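Sandavside Laptop Refresh – progress report to end of April
Prepared for the program funder, 28 May 2021

Sorry this is late, the imaging server was down and half my notes were on it. Short version: driver packs done for the Pellorard notebooks, not done for the Frade ones, budget OK, timeline not so OK.

Where we're at

558 machines through the bench and signed off. All Pellorard, all on the new image, all with the wireless and touchpad drivers slipstreamed in so schools don't have to go hunting for them. Graphics driver is the December build still. The newer one gives a black screen after sleep on the older panel and we've had no fix from the vendor. Staying on the old one until we hear otherwise.

Recycled donations still coming in faster than we can test. Condition is mixed. Plenty of dead batteries, a few cracked hinges, some with BIOS passwords set by the previous owner (these go in the parts pile unless the donor answers their email).

Download page is live and had 3,167 driver downloads in April. Mostly audio and the card reader, which tells me the card reader driver isn't installing properly from the image. Have rebuilt that package, will see if the number drops.
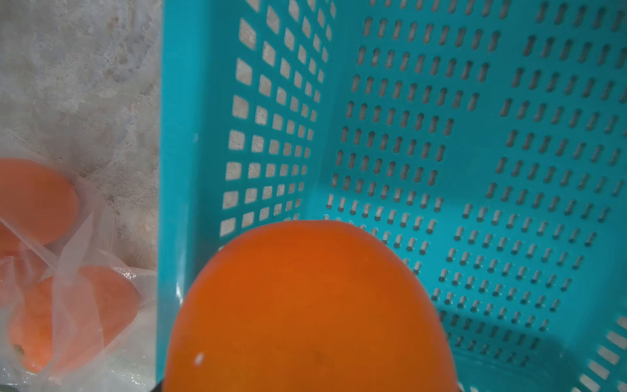

Frade notebooks

Behind. The manufacturer's support page has two different chipset packages under the same version number and they are not the same file. One installs, one rolls back at the end with no error. We lost the better part of a fortnight working that out. Have now saved the good copy on our own server with a checksum so it can't get swapped on us again.

Remaining on this model:
Fingerprint reader – no driver for the current Windows build. Will disable it in device manager and note it on the sticker.
Function keys – brightness works, volume doesn't. Hotkey utility needs to go on before the audio driver, not after. Scripted, not tested on the full batch.
Webcam – works but picture is upside down on 16 units. Known problem with the generic driver, the maker's own one fixes it. Adding to the image.
Battery gauge – reads 0% for the first minute after boot then sorts itself out. Leaving it.

Dernetti software

Renewed the deployment licence for the year, came in under what we'd budgeted. The console is slow but it does the job and the reporting is a lot better than the spreadsheet we had before. It now pulls serial numbers and driver versions by itself each time a machine checks in, so the asset list you get from us should finally match what's on the shelf. A few duplicates in there at the moment from mainboard swaps. Cleaning those up by hand.

One thing to flag. The console only keeps history for the current licence year, so anything older needs exporting before it rolls over. I've done the export and put it on the shared drive with the other reports. Format is ugly, plain CSV with the dates the American way around, but it's all there.

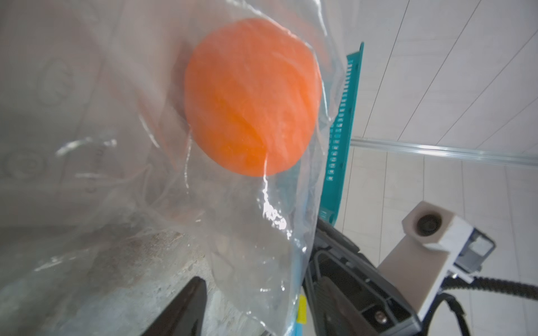
The same export has the failure codes in it, so if you want fault rates by model for the board paper they can come straight out of that. Hard drives are the big one, as expected, then keyboards. We've stopped reinstalling on spinning drives altogether and everything leaving the bench now gets an SSD. That is the main reason parts spend is up on the last report, and it should level off once the older stock is through.

Money

Labour on track. Parts over, as above. Freight under, mostly becuase the regional schools have been picking up their own. Net position is slightly under for the period and I'd like to carry the difference forward to parts if you're happy with that. Need a yes or no in writing for the file.

Problems / need from you

2 extra docking stations for the bench. Current ones are shared with the phone support desk and we keep waiting on each other.
Decision on the Frade fingerprint readers – ship with them turned off, or hold the lot? My preference is ship.
Updated contact list for the schools, the one we have bounces.

Next period

Finish the Frade image and get a test batch out to one school before doing the rest. Retry the Pellorard graphics driver if a new build turns up. Move the download page to the new host, shoud be a short outage, will put a notice up first. Full asset list to follow once the duplicates are gone.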